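Melham Kitchen Set
Gripper recordings from a shared workshop table

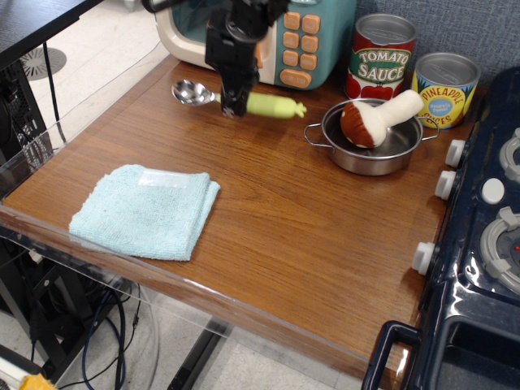

Gripper over the spoon, with the toy microwave, cans, pot and stove around it.

What is in it
137 episodes of tabletop pick and place, all teleoperated. Each episode has one camera view, joint positions, gripper opening and a one-line task string. Episodes run to 24 seconds at most. Longer takes were dropped.

Objects
Spoon with a yellow-green handle, light blue towel, small steel pot, plush mushroom, toy cans (tomato sauce, pineapple slices), toy microwave, toy stove. The microwave and stove stay put in all episodes.

Layout
data/ one folder per episode
tasks.txt task strings, one per line
calib/ camera and arm calibration, 2 files
Use the second calibration file from episode 4 onward. The camera mount was tightened before that one.

Known problems
The gripper hides part of the microwave in many takes. The spoon bowl picks up glare. Gripper opening is logged as the commanded value, so it will not tell you if a grasp held. Success labels were added by hand and are missing for the towel tasks.

Credits
Arm and gripper build: Vignesh Pinto. Recording: Sobia Bangash and Ekkachai Thongdee. Labels: Carol Ellwood. Send corrections to Carol with the episode folder name.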